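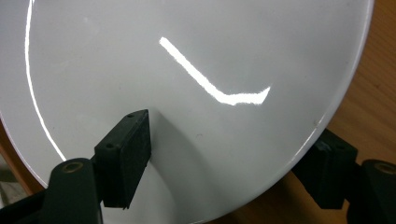 A glossy white plate, close up.

Rasteo: home recipes from the Jiltthorpe card drawers

Rasteo is a collection of 2,658 household recipes, typed out line by line from handwritten and typewritten cards and put into a form you can search, sort and cook from. The cards come from kitchens in and near Jiltthorpe, and they cover everything from Sunday roasts to a truly alarming number of ways with tinned pineapple. We love them. We hope you find something in here that makes you want to get up and put the oven on.

This README tells you what is in the release, how the text was made, what the fields mean and where the gaps are. If you only want to cook, open recipes_plain.txt, search for something you have in the cupboard and ignore the rest.

What you get

The release has 3 files.

recipes.csv is the main table, one recipe to a row, with 11 columns.
recipes_plain.txt has the same recipes as ordinary reading text, in card order, with a blank line between them. It prints nicely.
units.csv lists the old measures we met (gills, teacups, "a walnut of butter") and what we think they come to in grams or millilitres.

Everything is UTF-8. The CSV files use commas, with double quotes around any field that has a comma or a line break inside it, and that means nearly all the method fields. Some spreadsheet programs split those rows when you double-click the file. Use the import menu and choose UTF-8 and you'll be fine.

Where the cards came from

The first big batch was the Nwachukwu drawer, a long wooden card drawer full to the back with recipes in several hands, sorted by a scheme we still haven't fully worked out (puddings come before soups, and bread has a section all to itself right behind preserves). The rest came in from other Jiltthorpe households after word got round that we were typing them up. Biscuit tins, shoeboxes, one wallpaper sample book with recipes pasted over the patterns!

We gave out 3,000 card numbers. Not every number ended up in the release. Some cards were copies of a card we already had, word for word, and some had only a title and a promise to write down the rest later. A few were knitting patterns. The missing numbers are left as gaps so that references in our older notes still work.

The columns

card_id: the number we gave the card, with the letter J in front.
title: what the writer called the dish, spelling and all.
title_plain: a tidied title for searching. "Mrs next door's sponge" becomes "sponge cake".
category: soup, main, vegetable, pudding, cake, bread, preserve, drink, sauce or other.
ingredients: one ingredient to a line, in the order on the card.
method: the instructions, as written.
units_used: imperial, metric, cups, mixed or none.
serves: the number of people, if the card gives one. Left empty otherwise, which is most of the time.
notes: anything in the margins or on the back.
period: early, middle or late, judged from the paper, the ink and the ingredients.
confidence: high, medium or low, for how well we could read the card.

The notes column is our favourite by a mile. People argued with their own recipes for years. One fruit loaf has "too dry", then "still too dry", then "BETTER, used tea" in three different inks. A fish pie has "not for visitors". If you do nothing else with the data, sort by category, read down the notes and enjoy yourself.

How the typing was done

Each card was typed by one reader and then checked by a second, who had the card and the typed text side by side. Where they disagreed, a third reader looked at the word cold, without seeing either version. We kept the spelling of the card in title, ingredients, method and notes. Only title_plain is tidied.

Words we couldn't read are marked [?]. Words we could half read have the best guess followed by a question mark in square brackets, so you'll see things like "nutmeg [?]". Crossings-out are dropped unless the crossed-out version was more use than what replaced it, in which case it goes in notes.

Fractions were a headache. A half and a quarter look much the same in faded pencil, and a quarter ounce of salt is a very different loaf from a half. We compared doubtful amounts with other cards for the same dish and marked them down to medium or low confidence. Please cook with your own good sense!

We used a small script called Iduletti to turn the typed pages into rows. It splits the ingredients from the method and looks up each measure in units.csv. It copes well with the standard layout and badly with anyone who wrote the whole recipe as one long sentence, so those were split by hand.

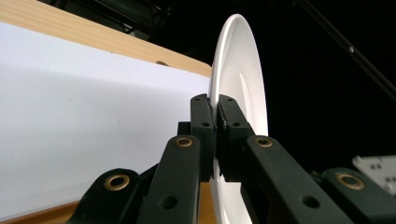 Serving notes are a part of the cards that we nearly threw away, and we're so glad we didn't. A good many writers said how a dish should come to the table: in its tin, turned out, cold with cream, cut in fingers for a crowd. In the first version we treated this as the tail end of the method. Now, if the writer set it apart from the cooking steps, it goes in notes with the word SERVE in front of it, so you can find all of them with one search. Reading them in a row is a lovely way to see what people thought a proper tea looked like. Trifles get the fullest instructions. Boiled potatoes get nothing at all.

Things people have done with it

Someone used the early recipes to plan a week of suppers with no fridge. Someone else plotted when margarine takes over from butter (it creeps in through the cakes first, then the pastry). A school class took the preserves section and sorted it by season, and found that the marrow and ginger jams all bunch up in the same part of the Nwachukwu drawer, as if the writer had been hunting for the perfect one. We have had a go at most of them, and the one with lemon peel is the winner.

It would also suit anyone learning to clean up messy text, or teaching it. The ingredient lines look easy and are full of small traps. "1 egg or 2 if small" is a good place to start.

What to watch out for

These are home recipes from one town and the villages near it. They aren't a fair picture of what the whole country ate, and they lean heavily towards baking. Everyday dinners are thin on the ground. Most cooks had no need to write down how they did mince.

The period column is a judgement. Very few cards have a date on them. People also went on using the same packet of cards for years, so paper on its own tells you little. Treat the edges between early, middle and late as soft.

Oven settings are given as on the card: gas marks, degrees, or "a good steady oven". We haven't converted any of them. If you are matching settings across cards, watch for bare numbers, as a plain 4 is nearly always a gas mark but a few writers used the dial numbers of their own cooker.

Some of the preserving and bottling methods don't meet modern safety advice. The same goes for several recipes with raw egg, and for anything that tells you to leave stock standing on the side overnight. They are in the release as a record. Look up a current method before you make them.

Personal details were taken out before release. Surnames and addresses in titles and notes were replaced with [name] or [address]. "Auntie" and "Mum" were left alone. If you spot something we missed, tell us the card number and we'll fix it quickly.

Known problems

A handful of cakes are listed as bread and the other way round. Tea loaves are the main culprit.
units.csv gives one value for a teacup. Jiltthorpe cooks clearly didn't all own the same teacup.
In some rows the method starts with the last ingredient. Iduletti missed the line break.
"Rasher" is counted as a measure in some rows and as an ingredient in others.

Sending fixes and new cards

Corrections are very welcome, even a single comma. Give the card_id, the column, what it says now and what you think it should say. If you are reading from a family copy of the same recipe, say so, and tell us where yours differs. Two versions of one pudding make us very happy.

New cards can be sent as scans or clear photos, front and back, even if the back looks blank. Please don't trim them. Splashes are fine. Please don't tidy the spelling either, we want your gran's "desicated" exactly as she left it.

The next update is planned for February and should bring in the wallpaper book, which is being typed now and has the best gingerbread so far.

Using the data

You may copy, share, print and change the release for any purpose, as long as you credit "Rasteo, Jiltthorpe" and pass on the safety note about preserving with any recipe it applies to. If you make a booklet from it, we'd love a copy. If you make the fruit loaf, use tea.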